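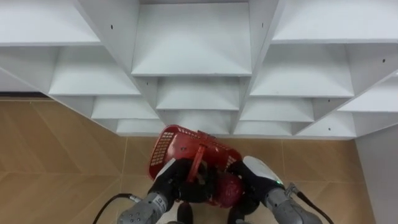 Unit 4: Classification and Arrangement in Small Collections
Lecture notes, Certificate in Library and Archive Practice, Pendton campus
Lecturer: Fabian Nägeli
Revised 09/12/2019

These notes accompany the fourth lecture and should be read before the tutorial. Students who have not completed the Unit 3 reading on accession registers are advised to do so first.

4.1 Purpose of arrangement

Arrangement is the physical or logical ordering of items so that they may be retrieved by a person who did not put them there. Classification is the intellectual scheme on which that ordering rests. The two terms are often used interchangeably in the workplace, and students will lose marks for doing so in written work. A collection may be well classified on paper and poorly arranged on the shelf; the reverse is also common in organisations where one long-serving officer has kept everything in order from memory.

4.2 Fixed and relative location

Under fixed location, each item is assigned to a particular shelf position and its call mark records that position. Under relative location, the call mark records the item's place in a sequence, and the whole sequence may be moved without altering any mark. Most lending libraries adopted relative location well over a century ago. Fixed location persists in closed stores, map rooms and strongrooms, where items are of irregular size and browsing is not permitted.
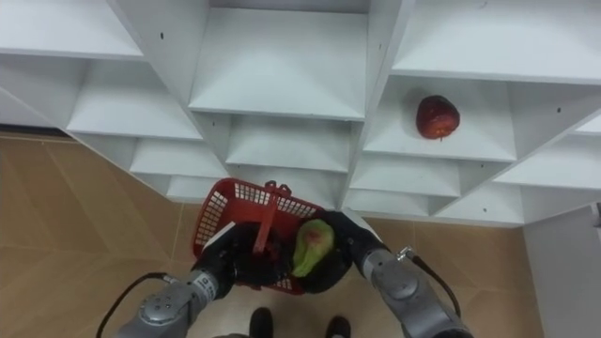 The principal cost of relative location is the space that must be left for growth. An allowance of 20 per cent per bay is assumed throughout this unit. Where growth is uneven, the allowance should be weighted towards the active classes - local history and serials are the usual candidates - and the basis for the weighting set down in the stack plan.

4.3 Case study: the Sulbridge parish papers

The Sulbridge papers comprise 366 bundles transferred to the Lestside reading room in March. They had been numbered twice, first by date of receipt and later by subject, and the second numbering was abandoned after bundle 48. Natanael Evangelista, who prepared the handlist, retained the first sequence as the call mark and recorded the subject numbers as former references. Students should consider whether this decision is consistent with the principle of original order, and whether a researcher citing the older numbers would still be able to find the material.

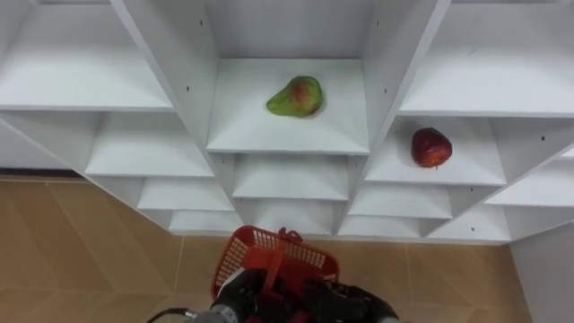

4.4 Notation

Notation should be brief, legible at arm's length and capable of expansion. Mixed notation (letters and numerals) gives a larger base than numerals alone but is more prone to transcription errors. The Berchtold scheme, used in the tutorial exercises, limits the letter element to 2 characters and excludes I and O.

Tutorial preparation

Draft a stack plan for the Sulbridge papers under relative location, stating the growth allowance applied to each class. Bring a printed copy. Plans submitted without a key to the notation will be returned unmarked.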